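**Ticket 1174: right gripper opens by itself during teleop demos**
Opened by: Ida Brandes
Station: Flunano 2 (two-arm, white table)
Priority: set to Urgent by Ida, set to Normal by Seidu, set to Urgent by Ida
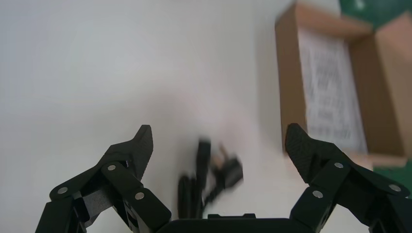
**Ida Brandes, 9:40 am**

I'm recording demos for the cable-into-box task. Left arm behaves. Right arm follows my hand fine, closes on the cable fine, and then at some point on the way to the box the fingers open wide without consulting me. My hand is still squeezing the trigger on the leader arm when it happens. I have the forearm ache to prove it.

It doesn't do it every time. It did it on demo 82, then behaved long enough for me to apologize to it, then did it on the next three in a row.

Already tried:

- restarted the teleop session
- restarted the station
- swapped to a different cable
- swore, in two languages

None of these helped, although the last one was worth doing.

**Seidu Ansah, 10:05 am**

Please don't restart the station before pulling logs. The logs live in memory until the session is saved. You have restarted away the interesting part.

Can you record a few more and save the session normally, failures included? Also tell me which trigger profile you're on. It's in the corner of the operator screen, in the gray text that was apparently designed for owls.

**Ida Brandes, 10:50 am**

Saved. Profile says `tanabe_soft`. I didn't pick it. Should I have picked it?

**Seidu Ansah, 11:15 am**

No, you should be on `default`. Tanabe is the old leader handle, the one with the long trigger. The soft profile was made for it after people complained about their fingers. Your station has had the new Mirum handle since June.

I doubt it's the whole story, because the left arm is on the same profile and you say it's fine. Anyway, here's the command stream for the right gripper during demo 119, squeezed down to the part that matters:

```
state trigger_raw grip_cmd grip_actual
approach 0.04 open open
grasp 0.91 closed closed
lift 0.88 closed closed
transit 0.71 closed closed
transit 0.58 open opening
transit 0.60 open open
```

So the gripper is innocent. It was told to open and it opened, promptly and with good manners. The question is why your trigger reading slides from 0.91 to 0.58 while you say you're holding it.

**Ida Brandes, 11:20 am**

I AM holding it.

**Seidu Ansah, 11:22 am**

I believe you. The sensor doesn't.

**Ekua Quansah, 1:10 pm**

Butting in from hardware. Does it happen when you rotate your wrist to line up with the box? The trigger cable on the right Mirum handle runs past the wrist joint, and if the clip has been put on backwards, the cable gets pulled when you roll outward. The reading sags. It won't go to zero, so no fault is raised.

Easy test with the follower arms disabled:

1. Hold the right trigger all the way in.
2. Roll your wrist outward as far as the handle goes.
3. Watch `trigger_raw` on the operator screen.
4. Roll back and see if it recovers.

Then repeat on the left.

**Ida Brandes, 1:35 pm**

Right: 0.92 at rest, 0.57 at full roll, back to 0.90 when I come home. Left: sits at 0.93 and doesn't care what I do to it.

I would like it noted that my hand has been cleared of all charges.

**Ekua Quansah, 1:40 pm**

Noted. Clip's on backwards, then. I'll come up after lunch, which I'm having now, late, in front of this ticket.

**Ekua Quansah, 2:55 pm**

Clip turned around, cable given some slack, trigger recalibrated. Full roll now reads 0.91. The instruction sheet for that clip shows it from behind without saying so, and I may have been the one who fitted it. Moving on.

**Seidu Ansah, 3:10 pm**

On my side:

- Station is back on `default`. The profile had been carried over from the old handle's config file. With `tanabe_soft` the open threshold is 0.60, and on `default` it's 0.35, so the bad clip alone would have been an ugly number in a log and no drops. It took both of us.
- The operator screen will now warn if the profile name and the handle type don't match.
- Warning text is not gray.

Ida, please run a fresh batch, with plenty of wrist roll. Be theatrical.

**Nhyira Darko, 3:25 pm**

Before anyone deletes anything: what happens to the demos from this morning? Training picks up whatever is in the Marniveo folder overnight. I'd prefer the policy not learn that the correct way to deliver a cable is to carry it most of the way and lose interest.

**Ida Brandes, 3:30 pm**

I flagged the drops as failed. The ones where I re-grasped and finished I left as good. Wrong?

**Nhyira Darko, 3:45 pm**

Depends. A recovery after a real slip is useful, and I'd keep it. In these, the recorded action says "open" while the operator meant "closed", so the label is a lie at exactly the moment I care about. I'm moving the whole session to quarantine, right arm and left. If I have a slow day I'll cut out the clean stretches. I have not had a slow day yet.

**Ida Brandes, 4:50 pm**

Fresh batch done on the new clip and `default`. No drops. Rolled my wrist like I was conducting an orchestra. Saved under a new session name so it can't be confused with the cursed one.

One leftover: the trigger feels stiffer than before. Is that the profile or the cable?

**Ekua Quansah, 5:05 pm**

Profile. It isn't stiffer, you just have to let go further before it opens. Give it a day. If your forearm still hurts tomorrow, open a separate ticket and assign it to Seidu.

**Seidu Ansah, 5:06 pm**

Please don't.

**Status:** Resolved
**Cause:** reversed cable clip on right leader handle, plus wrong trigger profile
**Follow-up:** check clips on the other stations (Ekua); session in quarantine (Nhyira)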